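November, bench notes, adhesive room

Third round on the glue for the Ospina case liners. Same question as before: why the fabric lifts at the corners after a week on the shelf when the flats stay down fine.

Setup was the same as last round except for the open time. Cut 17 coupons of the gray felt and 17 of the board, all from the same sheets. Wiped the board with alcohol, let it flash off, brushed the glue on one side only. Pressed under the steel plate overnight. Labels are pencil on the back of the board. The marker bled through on round two and we lost track of which was which.

Open times were 3 minutes, 4 minutes, and a long one where I went to get lunch and came back. I didn't write down when I left, so treat the long ones as "too long" and leave it there.

Peel by hand first, then on the spring scale:

- 3 min: felt tears before the glue lets go. Good on all of them.
- 4 min: mostly the same. Two coupons let go clean at one end. Both had a thin spot where the brush had run out.
- too long: peels off like tape. Glue skinned over and never wetted the felt.

So the flats are forgiving up to a point. The corners are a different problem. When Wilmer Benavides does a liner he coats the whole board, then works from the back wall forward, and the front corners are the last thing he gets to. I timed him without making a fuss of it and he was past 4 minutes when he folded the last one. That lines up with the lifting, which is nearly all front corners. Went through the returned Grovach liners again and it's the same there, front left worst.

Things to try:

1. Coat the back half, lay it, then coat the front half. Wilmer thinks there will be a visible line where the two coats meet. Probably right on the thin felt, maybe fine on the thick.
2. Slower glue. Pristley have one that stays open longer. Sample is on the shelf by the sink, not opened yet. Check the date on the can.
3. Clip the corners for the first hour. Cheap and annoying.

I would like to do 1 and 2 separately so we know which one did it. Please don't swap the can over on the production bench until the coupons are done.

Humidity: the dial by the door is stuck at 100 again. It is not 100 in here. Need a new one before the winter numbers mean anything. Until then I'm writing "heat on" or "heat off" in the margin. Today was heat on.

Also, the brush size matters more than I gave it credit for. The two-inch leaves a ridge along the edge and the ridge squeezes out onto the face of the felt. Went back to the one-inch. Slower by a bit, cleaner edge. The foam roller from the Grandorance job is no use with this glue, it loads up and drags.

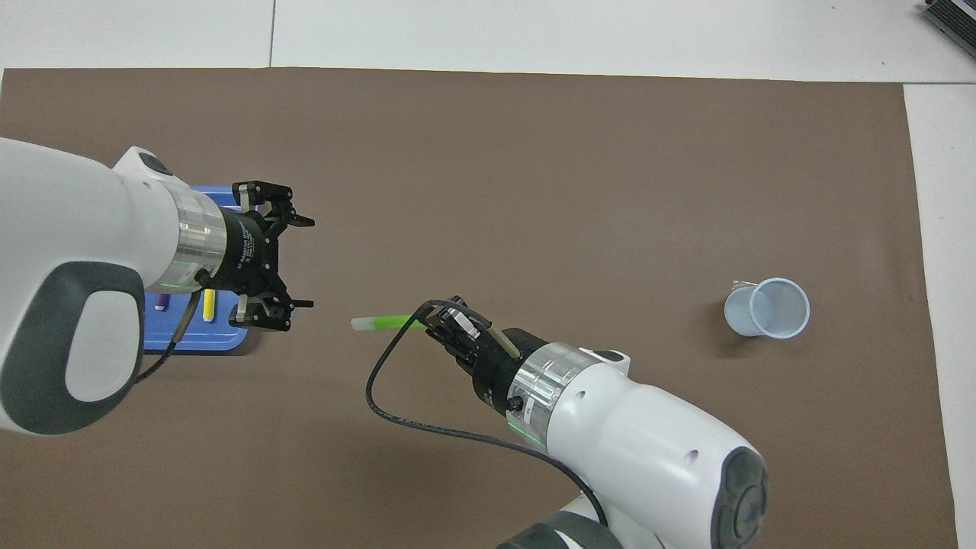
Brown mat on the white tabletop.

Still to do: shelf test on the 3 minute coupons, bent around the radius block this time, flat coupons tell us nothing more. Needs a week at least. They are in the gray tray, top shelf, leave them alone please.

Ordered alcohol and one-inch brushes. Pencils too.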